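Sorting small parts into open containers on a wooden worktop: mesh, slotted or solid?

Posted in Workshop & Storage, viewed 449 times

Wanpen Srithong

I am setting up a sorting station for small mixed items: balls a little smaller than a golf ball, light-colored molded pieces, a few toy figures. They get tipped onto a wooden worktop, sorted by hand into containers along the near edge, and tipped out again for the next round. A full cycle takes under five minutes and I expect to repeat it most of the afternoon.

Present layout is two black plastic baskets with open sides and one pink plastic tub, side by side. The baskets are from the Konura range. The tub had no label when I bought it.

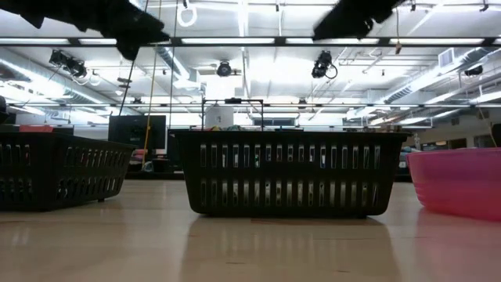
Three things I would like to settle before I buy more:

Do the open sides matter for pieces this size, or should everything be solid-walled?

Is there a reason to keep the round tub in a row of rectangular baskets? It wastes space on both sides.

How do I stop the containers from creeping when someone drops items in from the far side? The finish on the wood is slick and I do not want to drill it or glue anything to it.

Budget is small. I would prefer not to replace the worktop.

Yaowalak Wattanapong

Open sides are fine provided the smallest dimension of the smallest piece is larger than the opening. Measure the piece, not the basket. Long thin parts are the exception, as they will go through end first even when they look too big. For balls the rule is simple: if the diameter is larger than the narrow side of the opening, the ball stays in.

The advantage of an open wall is that you can check the fill level from the front without leaning over. Dust and flash from molded pieces also drop out through the openings, which means you wipe the worktop more often and the basket less often.

Keep the round tub, but give it the balls. A curved wall has no corners for them to lodge in and it empties in one motion. Flat pieces and figures go in the rectangular baskets, where corners do no harm. If width is the constraint, put the tub at the end of the row so that you lose space on one side only.

Creep is a friction problem. Cut shelf liner (the rubbery open-weave kind) a little smaller than each base. It lifts off with no residue. I used a roll from Rirnix, 24 inches wide, and have enough left for a second bench. Check the underside first. If the basket stands on feet, the liner has to sit under the feet, so one sheet under the whole base works better than a strip down the middle.
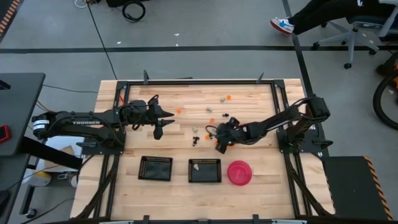 Spacing is the other thing to get right. Leave a clear strip between the sorting area and the row of containers, wide enough for your hand to rest in. Without it, balls roll against the basket walls and have to be picked out of the gap. If yours still roll, check the top with a level. Mine was out by the thickness of two business cards at one corner, and a shim under that leg fixed it.

Set the far limit for loose items at a comfortable arm's length and mark it with low-tack tape. Anything that ends up past the tape gets pulled forward before the next round starts.

Thepsuriya

get the Zakix stacking bins, 200 for a case and they dont slide. never had a problem with them. no idea if they come in pink

Wanpen Srithong

Thank you both. I have no use for a case of bins at present. Liner is cut and the tub now holds only balls. I measured the openings against the smallest molded piece and there is clearance on two axes but not the third, so one basket may need a cardboard insert. I will test it over 77 cycles, which is one page of my log sheet, and post the number of pieces lost.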